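Keeping the Paper: A Talk With a Reseck Bookkeeper

July 2, 2020

She has kept books for other people for 27 years less than her mother did, she says, and her mother did it for 45. The family business never had a sign. It had a phone line, a kitchen table in a house off Srour Street, and a list of clients that got handed down along with the adding machine. Today the list has 138 names on it, most of them households and a few of them farms, and she asked that hers be left out of this article so that none of them would start calling to ask what she said about them.

What she does is hard to put on a business card. She does not prepare tax returns, although she used to. She helps people get their household papers into an order they can live with. That means insurance policies, deeds, medical bills, warranties, pension letters, and the other things that end up in kitchen drawers.

"People call me when somebody dies or when somebody moves," she said. "Those are the two. Once in a while a person calls because they just want to get organized, and I tell them they can probably do it themselves."

We spoke by phone twice, the first time in May and the second time last week. Both calls ran long.

She learned the work as a girl, opening mail for her mother after school. She slit the envelopes, flattened the pages, and put the date on the top right corner in pencil. She still does it that way. After high school she went to the billing office at Sturudus, a plumbing supply company that has since closed, and stayed there for ten years before coming home to take over half of the client list.

"At Sturudus everything had a number," she said. "Every invoice, every return. I thought that was how you did it. Then I came back and tried to put numbers on somebody's grandmother's papers, and she couldn't find a thing. She wanted the gas bill under G. So we put it under G."

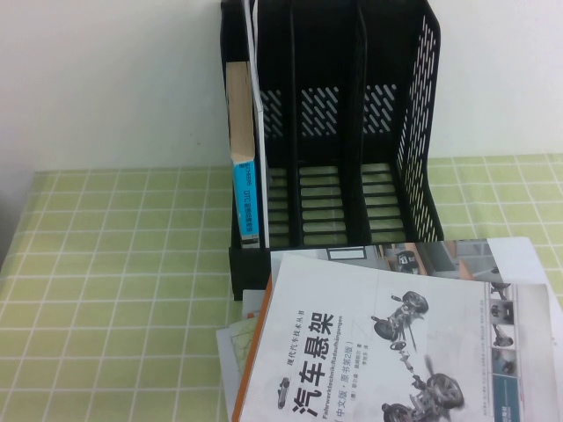
Where to start

Her first visit to a client is short. She asks for one bag or box of papers and nothing else. If there are nine boxes in the basement, the other eight stay there.

"I want to see what they keep," she said. "Some people keep every envelope. Some people keep the envelope and throw out the letter. I had a man with 20 years of water bills and no title to his truck."

She sorts the first box by who sent the paper. Bank, county, doctor, insurance, utility. She does not read much at this stage, and she tells clients not to read either. Reading is what makes the job take all day. A person picks up an old letter, sits down with it, and by suppertime four pieces of paper have been sorted.

After that, each pile goes in date order with the newest on top. She throws out very little on the first visit. When she was younger she was quicker with the trash bag and had to apologize for it once. The paper was a receipt for a furnace, and the furnace quit that winter. The dealer took the client's word for the date, but she still brings it up.

I asked how long people should keep things. She said she would rather not give a list, because the answer depends on the state and on what a person owns, and an accountant or a lawyer can say for certain. What she will say is that anything to do with owning a house should stay as long as the house does, and papers that show a loan was paid off should stay longer than that.

"The loan one surprises people," she said. "They pay it off and have a little party and throw out the letter. Keep the letter."

Fewer categories

Most of the systems she gets called in to fix had too many categories. One client in Reseck had 45 folders, each with a typed label. There was a folder for lawn mower papers and another for snow blower papers, and the papers for the leaf blower had been loose on a shelf for two years while the client decided where they belonged.

"We made one folder and wrote MACHINES on it," she said.

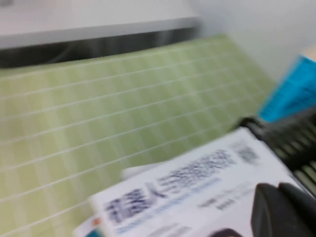

She likes categories that a neighbor could guess. If the client is in the hospital and someone has to go in the house and find the insurance card, that person should be able to walk up to the papers and see the word INSURANCE. Clever labels and color codes cause trouble here. She has seen color systems where the only person who knew what purple meant had passed away.

She has a similar feeling about software. Some of her clients scan everything, and she has nothing against it as long as another person in the family has the password. One farm family used a program called Cidotus, put in by a son who later moved out of state. It held 2939 scanned pages. All of them were there and all of them could be read, but the files were named by the time of day they had been scanned. She and the wife went through them over one winter, an hour or so at a sitting, with coffee.

"I got to know that farm pretty well," she said. "I know what they paid for seed in a bad year."

The hard visits

The visits after a death are slower. She goes in with a short list of what the family needs first, and she leaves the rest alone until they ask. Often a son or daughter wants everything done in a weekend, before the drive back. She does what she can in the weekend and takes the rest home.

Sometimes she finds things that are not paperwork. Report cards, a lock of hair in wax paper, a recipe written on the back of a bank statement. These go in a separate envelope and she hands it over before she leaves. She does not look through it with the family unless they want her to.

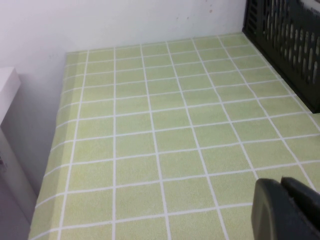 Green squares, white lines, and the wall at the back.

This spring was different. She made no home visits from the middle of March on, and people left bags on her porch instead. She let them sit in the garage for a few days and then worked through them alone, calling the client when she had a question. She found that she missed the talking. She also found that the work went much faster without it.

Her daughter has said she might take over some of the list when the time comes -- she works in an office now and is good with forms. No one has pushed the matter. The adding machine still runs, and there are two boxes of paper rolls for it in the hall closet.

Before we hung up the second time, I asked what her own files looked like. She laughed and took a while to answer.

"My policies are fine," she said. "My bank papers are fine. The warranties are in a cookie tin, and I couldn't tell you what's at the bottom."

She takes new clients by referral only, and asks that they call in the morning.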